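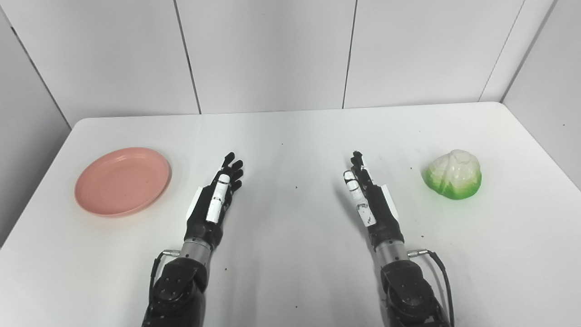
Who can submit a manuscript to the Clirkeo First Book Program?
Any writer aged 60 or older who lives in the United States and has not previously published a full-length book, including a self-published one, may submit one manuscript per cycle.

FOR IMMEDIATE RELEASE
September 11, 2025

Clirkeo Press Opens Second Cycle of First Book Program for Writers 60 and Older

Clirkeo Press today opened submissions for the second cycle of its First Book Program, which publishes debut work by older writers. The press will select 4 manuscripts for publication in print and e-book editions. Selected authors receive an advance of $1000 and a standard royalty contract.

The first cycle drew 259 eligible manuscripts. Of these, 11 advanced to the final reading round. The first title from that cycle, "The Ferry Ledger" by Evanthia Rallis, was released in May. Rallis, a retired bookkeeper, wrote the novel in longhand over several winters and typed the final draft at her public library.

"I had the chapters in grocery bags, in no order," said Rallis. "The editor asked for a list of scenes before she asked for anything else. It took me a month to make the list, and after that the rest of the work was mostly cutting."

Changes for the second cycle

The program now accepts memoir and short story collections in addition to novels. Poetry, children's picture books and cookbooks remain outside its scope. Minimum length has been lowered from 60,000 words to 45,000 words for all categories. There is no maximum, but manuscripts longer than 120,000 words should be submitted with a one-page outline.

Handwritten manuscripts are accepted for the first time. A writer may mail a photocopy of the complete handwritten text, which will be transcribed under an arrangement with Teltell, a transcription service. The transcript is returned to the writer for correction before it enters the reading process. Originals should not be mailed.

"A fair number of inquiries last year came from people who did not own a computer," said Qiuyue Peng, program editor at Clirkeo Press. "We were sending them away on a question of format. The transcription step adds several weeks to our schedule, and we have moved the reading period to allow for it."
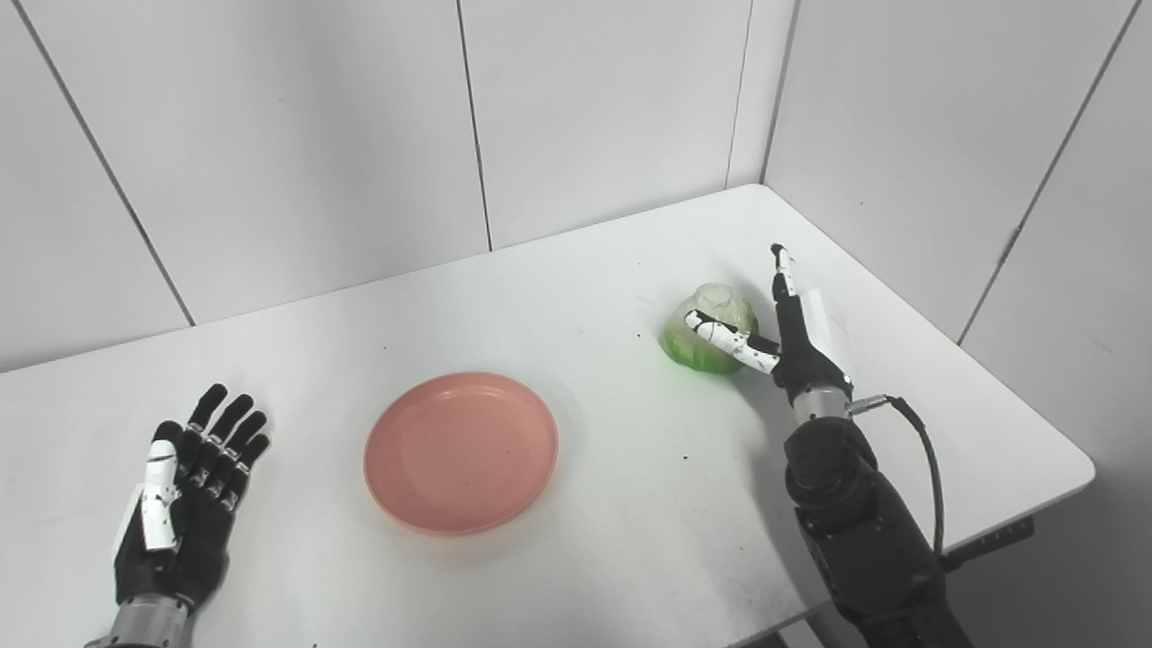
Two robotic hands at a white table with a pink plate and a head of cabbage.

Reading and selection

Each manuscript is assigned to two readers, who work independently and do not see the writer's name or biography. Readers score the opening 50 pages and one later chapter. Where the two scores differ widely, a third reader is assigned. The final round is read in full by Peng and by Martim Paiva, a novelist and writing teacher who joined the program this year.

Paiva will also lead a revision period for the selected authors. It consists of six scheduled calls, by telephone or video, and two rounds of written notes. Authors who prefer to receive notes on paper may request them in large type.

"A first draft by someone who has read for fifty years usually has sound sentences," said Paiva. "The problems tend to be in the order of events and in how late the story starts. Those can be fixed on a schedule."

Submission requirements

Manuscripts must be written in English and must be the work of a single author. Typed manuscripts should be double-spaced, with numbered pages and the title on each page. The writer's name should appear only on the cover sheet. Text produced in whole or in part by automated writing software is not eligible. Translations are eligible only when the author is also the translator.

There is no submission fee. Writers retain all rights to manuscripts that are not selected. Every writer will receive a written decision, and those who reach the final round will also receive a one-page reader's report.

Submissions may be made through the program page on the Clirkeo Press website or by mail to the editorial office. Writers who submitted in the first cycle may submit again, with either a new manuscript or a revised one. Revised manuscripts should include a short note listing the main changes.

About Clirkeo Press

Clirkeo Press is an independent publisher of fiction and memoir. Its imprints include Lolby, which issues large-print editions. All titles from the First Book Program are released in a Lolby edition on the same day as the standard paperback.

Media contact: Shadi Zein, Publicity, Clirkeo Press
Review copies of "The Ferry Ledger" are available on request.

###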